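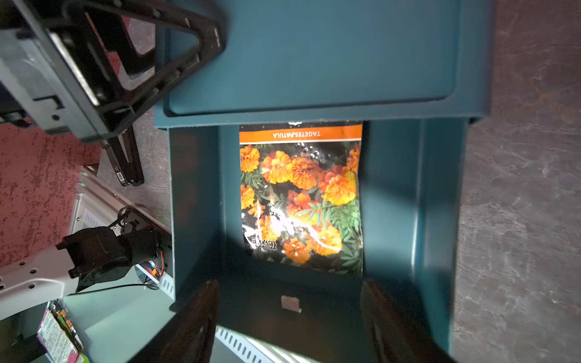
Seed Bin FAQ

I get the same handful of questions every spring from people who come to the Darkomness seed swap, so I've finally typed up my answers. I'm a home gardener with too many marigolds, so take it all in that spirit!

Why keep seeds in a bin at all?
I used to keep mine in a kitchen drawer with the batteries and the takeout menus, and I'd buy the same packet three years running. Now everything goes into one box, and when I'm itching to plant something I go through it first (mostly first, okay).

What does Tagetes patula mean?
It's the botanical name for French marigold. Some packets print the Latin name big and the everyday name small, or skip the everyday name completely. If you're after the tall pompom kind, look for Tagetes erecta. I mixed those up my first year and ended up with a very strange border.

Plastic or cardboard?
Either one is fine if the seeds are dry and the room is cool. Plastic shrugs off a damp shelf, but it also traps moisture, so I never close a lid on packets I've just had out in the garden. Cardboard breathes a little and it's easy to write on. Keep it off the floor of a shed, though – I lost a whole box of beans that way. 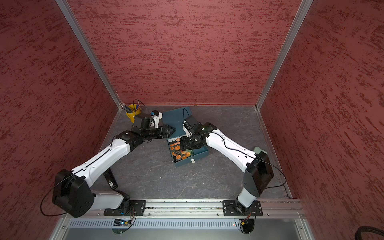 Whichever you pick, go smaller than you think you need. A big box turns into a junk box, and then you're digging for the zinnias under a ball of twine and one glove.

Do the packets stand up or lie flat?
Up, if you have enough of them to hold each other in place. I sort mine by sowing month, so April is one fat bundle and the rest are pretty skinny. Kazimiera Śliwiński sorts hers by color and swears by it, and her beds look better than mine, so who knows.

How long do marigold seeds keep?
I get good results for two or three years. Past that I do a test: 14 seeds on a damp paper towel, folded up in a sandwich bag somewhere warm. If fewer than 5 have sprouted after a week or so, I buy new ones.

Can I save seeds from my own flowers?
Yes, please do! Let the heads go brown and papery, pull them apart and dry the seeds on a plate. If the parent was a hybrid, the babies may look different, but I kind of love the surprise.

Can I bring old packets to the swap?
Sure, just write the year on them. We start Sunday at 10 and the marigolds go fast.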